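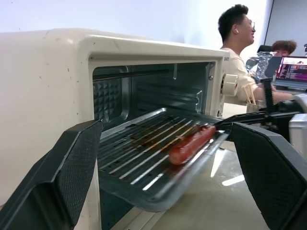 Wrist cam view: rack out, sausage on it

Two-arm kit for small kitchen tasks - keep it or send it back?

Posted by pindedgate_dad, 24 August 2023

I have the Irken two-arm kit on trial and the return window closes in 9 days. I've been using our toaster oven as the test. Our tray is old and greasy and I worry about the grip. Anyone had one longer than me?

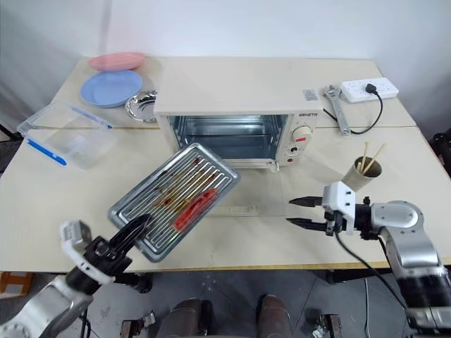
Left gripper on the tray, oven door down

Jelleck17

I've had mine since October. Get the Makokha finger pads - they cost me 100 bucks and the stock ones went straight in a drawer. Also slow the left arm way down whenever it's holding a tray. 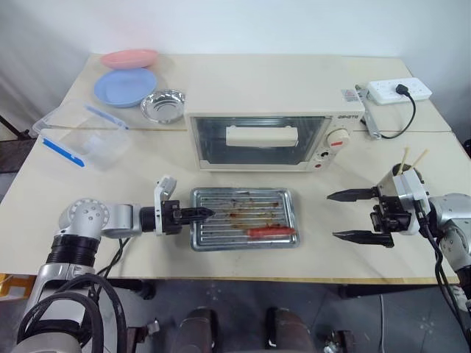 I'd also redo the wrist calibration every 2 weeks, because mine drifts and then it grabs too high on the rim. Support walked me through it by phone. I'd keep it.

toastfan

clean the tray lol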